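Skutska College Opens Review of Social Media Rules for Teaching Staff

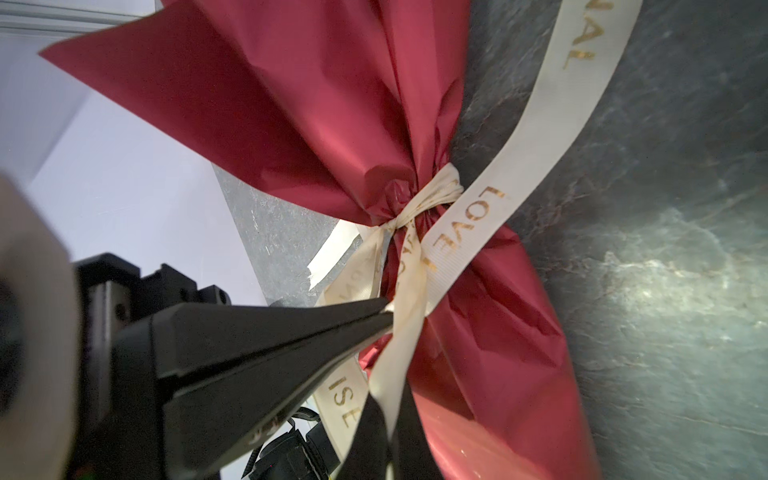
Students at the journalism department have told the college that they want to know where the line is, and that the present rules, written before most of them had a phone, do not say it. Several of them added that they do not wish their teachers to become silent. One wrote that she had chosen the department exactly for the reason that the people teaching there have opinions and sign them.

Skutska College announces today that it opens a full review of the rules for how teaching staff may use personal accounts on social media. The review will start in September and will be led by Escobar, an independent firm that works with schools and public employers on questions of speech and conduct at work.

The decision follows a survey which the college made during the spring term. The survey was sent to 600 students and members of staff, and 394 of them answered. Of those who answered, 71 said that they had at least once decided not to post something about politics because they were unsure if the college would permit it. The college takes this number seriously. It does not mean that a rule was broken or that anyone was punished, but it shows that the rules are not clear enough for the people who must live with them.

The present rules are seven pages long. They ask staff to "keep the good name of the college in mind" in all public communication, but they do not explain if this concerns a private account, a comment under a newspaper article, or a message in a closed group. They also do not say who decides when a complaint is made, or how long the person must wait for an answer. In two departments the heads have written their own additions, and these do not agree with each other.

The review will look at the following questions:

When does a personal post become a matter for the employer?
Should a member of staff who writes about elections, parties or public policy state that the opinion is their own?
How should the college receive and answer complaints from outside, also when many complaints arrive on the same day?
What protection should staff have when they are attacked online for something they have written?
Should the same rules apply to students who work part time as teaching assistants?

Escobar will hold open meetings at both college sites, Troten and Ulis. The meetings at Troten will take place in the main lecture hall and begin at 4 p.m. The meetings at Ulis will be in the library reading room and begin at 5:30 p.m., so that evening students can come before their classes. Those who prefer not to speak in a meeting can send a written statement, with or without their name. Written statements will be read only by the review team and will not be passed on to the heads of department.

The college wants to underline that no individual case is part of this review. Complaints that are already open will be handled under the present rules, and the persons concerned have been informed of this. The college will not comment on them – neither now nor when the review is finished.

Academic freedom, as it is written in the statutes of the college, is also not up for discussion. The new rules must fit inside the statutes and not the other way around.

A draft of the new rules will be published on the college website, and staff and students will have four weeks to comment on it. The staff union and the student council have each been offered a seat in the group that follows the work, and both have accepted. The final text goes to the college board for a vote.

Dates for the open meetings and the address for written statements will be posted on the notice boards at both sites and on the staff and student pages.

Press contact: Communications Office, Skutska College, Troten site. The office answers questions from journalists between 9 a.m. and 3 p.m.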